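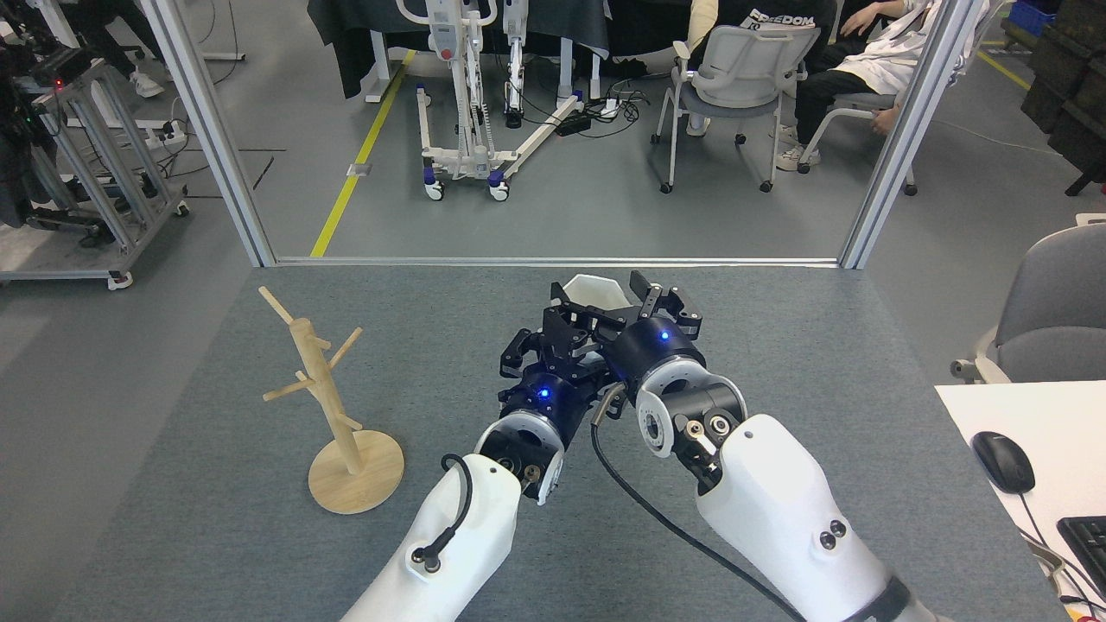 Water filters and tea: does anyone taste a difference?

Posted 6 Dec 2024
Views: 543

hardwater_hal
My sister in Hovland swears by her Nimulik pitcher. She says tea made with tap water tastes "flat" to her now. I've had both at her kitchen table and couldn't pick one from the other. The replacement cartridges aren't cheap and the box says change them every 2 months. Has anyone tested this without knowing which cup was which?

D. Schnyder
Yes, with my husband pouring. I got the filtered one right nearly every time, but our water is very hard and you get that skin on top of black tea. Filtered, no skin. If your water is soft I doubt you'd notice.

kettlecorn
Right nearly every time out of how many?

D. Schnyder
8 cups over a weekend. I know that isn't a lab.

kettlecorn
Could you see the skin on the tea? Then it wasn't blind. Close your eyes next time, or add milk.

Alois Nägeli
The cup matters more than the water, if you ask me. Thick walls, narrow mouth, and the tea stays hot long enough to brew properly. I gave up on filters and changed mugs instead.
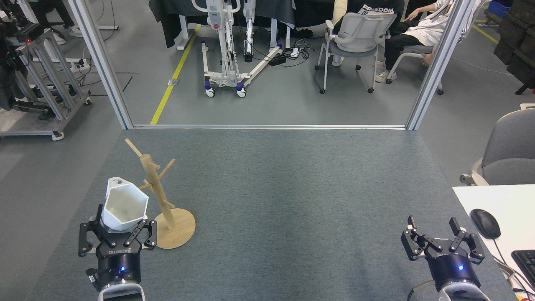 White faceted mug with a six-sided opening, wooden mug tree to the right

hardwater_hal
Nice shape, but I don't buy it. Tea brews in the pot at my house. How would the mug change anything after that?

Alois Nägeli
I brew in the mug. Bag in, saucer on top, five minutes.

kettlecorn
So it's the saucer.

D. Schnyder
Back to the filter — the Brirken cartridges fit the same pitcher and cost less. I can't tell those apart from the originals, eyes open or shut. The 900 cups printed on the pack sounds like wishful thinking, though. Mine slow to a trickle well before that.

hardwater_hal
Wouldn't that depend on how big they think a cup is? I'll borrow my sister's pitcher and get someone else to pour. With milk.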